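Flestwood draught curtain: a winter and a bit on

I bought the Flestwood lined door curtain in December, when our front hall was so cold that I'd started keeping my coat on to open the post. It's now the end of April and I've lived with it long enough to have opinions, so pour yourself a tea, I do go on.

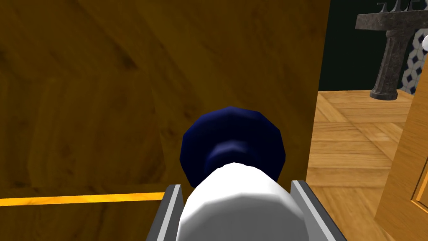

Dukville Home Comforts Club

The curtain comes folded in a stiff paper sack with the pole and brackets packed separately, and it is heavy. I'd read that it was and still managed to be surprised on the stairs. Ours is the moss green, which in our hall looks nearly black until the sun gets round (my sister calls it the theatre curtain, and I've decided that's a compliment). The lining is thick and soft and hangs beautifully after a week or so of sulking in its creases. Don't iron them out, just let the weight do it.

Fitting took me most of a Saturday morning. The brackets want a 16 mm clearance from the architrave, and the leaflet only mentions this on the back page, after you've drilled. I filled my first holes and started again with a cup of tea and a better pencil.
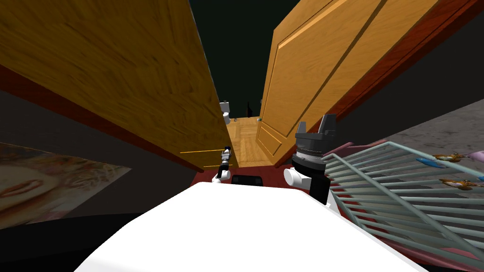 Moira Tench, club reviewer

Now, the warmth. I can't give you a proper scientific figure, but the cat has gone back to sleeping in the hall, and she hadn't done that since the autumn before last. The whistle through the letterbox has gone completely. I did try the Geketti version at a friend's house, which is lighter and slides more easily, but you can feel the cold coming straight through it on a windy evening.

My one real grumble is the rising arm, the bit that lifts the hem as the door opens.

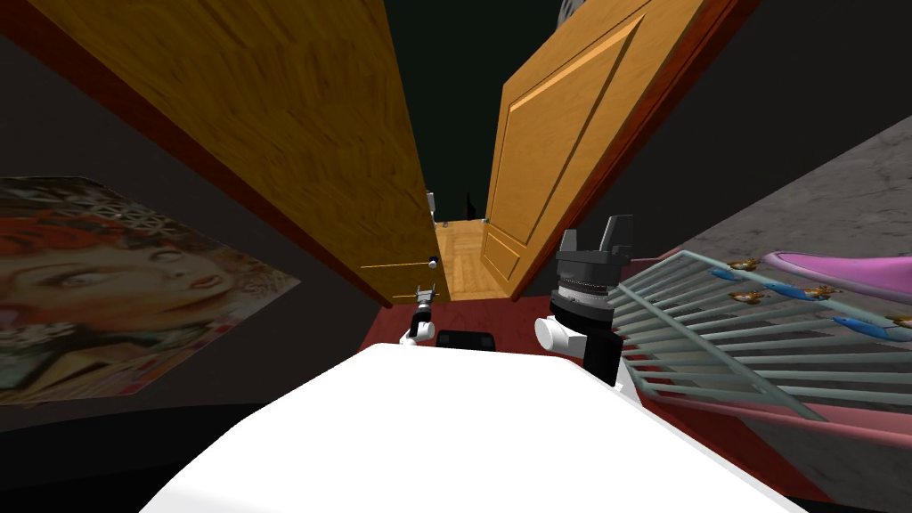
It squeaked from the second week, and a little candle wax on the hinge only quietened it for a few days. Grewal, the shop I bought it from, posted me a new arm without any fuss at all, and that one has been lovely and silent ever since. If yours squeaks, ring them before you start taking things apart like I did!

I'd buy it again, and I'm already eyeing up the shorter one for the back door.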